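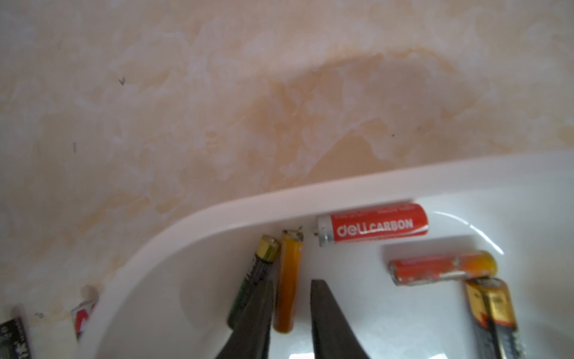 About Gakham

6/6/25
By the Gakham data team

Gakham collects and prepares manipulation data for learning systems. Customers send a task, we set it up on our benches, operators perform it through a robot arm, and the recordings go back as a finished dataset. We do not sell robots and we do not train models for sale. The small models we train in house are used to check that a dataset can be learned from before it ships.

The company works from a single building in Dridport. The ground floor holds the collection benches and the prop store. Review, labeling and storage are upstairs. Prop store access is by sign-out sheet, including for our own staff.

What we collect

Most of our work is small-object handling: picking, placing, sorting, inserting and clearing. The objects are ordinary ones that turn up in homes, shops and recycling streams. Battery sorting has been our longest-running task family. Cells come in a few standard sizes but a large number of wrappers, and a used cell may be scuffed, faded or crusted at the terminals. A policy trained only on clean, new cells of one brand tends to fail on the first corroded one it meets. Our sets therefore mix sizes, brands and states of wear in the same tray, with cells lying at different angles and some left outside the tray.

Glossy white trays stay in the sets even though they produce strong reflections. Several customers have asked for matte trays only. We supply those on request, as a separate split, and keep the glossy split available for testing.

How an episode is recorded

An episode is one attempt at one instruction, from the arm leaving its rest pose to its return. The operator drives the arm with a hand controller. We record the wrist camera, joint positions, gripper opening and the operator's commands, all stamped from one clock. A fixed overhead camera is added where the task calls for it.

The wrist view is the one we look after most closely. It sees the fingertips and whatever is between them, and it loses most of the bench. Objects are often partly hidden behind a finger. Operators are trained to approach in such a way that the target is visible for as long as possible, but they are also told not to adopt unnatural paths to achieve this. A dataset in which every grasp has a perfect view teaches the model to expect one.

Layouts are changed between episodes. For sorting tasks the operator tips or places the objects by hand following a card drawn from a shuffled deck. The card gives the number of objects, the tray position and the surface. It does not give exact object positions, as early trials showed that operators copying a diagram produced layouts that were far too tidy.

A standard order is 2000 episodes per task. Smaller orders are accepted for pilot work. Each order includes a held-out portion, recorded with objects and surfaces that do not appear in the main portion.

Failures

Dropped objects, missed grasps and second attempts are kept and labeled. An episode is discarded only for a recording fault, a safety stop, or a person's hand entering the workspace. Customers who want successful attempts only can filter on the outcome field. In our own checks, policies trained with recoveries included did better on round objects, which roll when the fingers close off center. The effect on flat objects was small and we make no claim for it.

Review

Every episode is watched by 2 reviewers, neither of whom was the operator. They mark the outcome, the start and end of each grasp, and any mismatch between the instruction and what was done. Disagreements go to a third person. Review notes are delivered with the data, including the ones that do not reflect well on us.

Instructions are written by reviewers after watching the episode as well as by the task designer beforehand. Both versions are stored. The second kind is usually shorter and closer to how people speak: "put the red one with the others" as against "transfer the cell to the left compartment".

Stokik

Stokik is our recording and review software. It began as a script for lining up camera frames with joint readings and now handles the full path from bench to delivery. It writes an open file layout that can be read without our tools, and a short reader is supplied with each order. Stokik is used only at our own benches and at partner sites. We have been asked to license it separately and have decided against this for now, mainly on grounds of support load.

The next release is planned for July. It adds a check for dropped frames at the time of recording – at present this is caught in review, when the layout is long gone and the episode has to be replaced.

Krasniqi benches

The bench design we use is called Krasniqi. It consists of a steel base, an interchangeable top, one arm mount and one light bar. Tops come in plain and patterned finishes, including mottled and marbled ones, and are swapped on a schedule. There are 3 benches in daily use. All are built to the same drawing, but the arms are not perfectly matched, and each episode carries its bench number so that differences can be traced. Calibration is run at the start of each shift and again after any collision. The calibration files are part of the delivery.

Operators

Our operators are employees, paid by the hour and not by the episode. Piece rates were tried in the first year and gave fast, careless grasps. New operators spend their first weeks on practice tasks, and roughly 2000 practice episodes from that program are released free of charge for teaching and research use. The quality is mixed and the outcome labels say so.

Used cells are handled with gloves, inspected before entering the prop store and kept in a vented metal cabinet. Leaking or swollen cells are not used. Retired cells go to a licensed recycler.

Working with us

A project normally starts with a written task description and a box of objects. If the objects cannot be sent, we can source close matches, and these are listed item by item for approval. We then record a short pilot, send it over, and wait for comments before the main run. Changes to the instruction set are easy at the pilot stage and expensive afterward – please read the pilot files closely.

Bench visits are possible by arrangement. Visitors may operate an arm on a practice task, and those episodes are not added to any dataset.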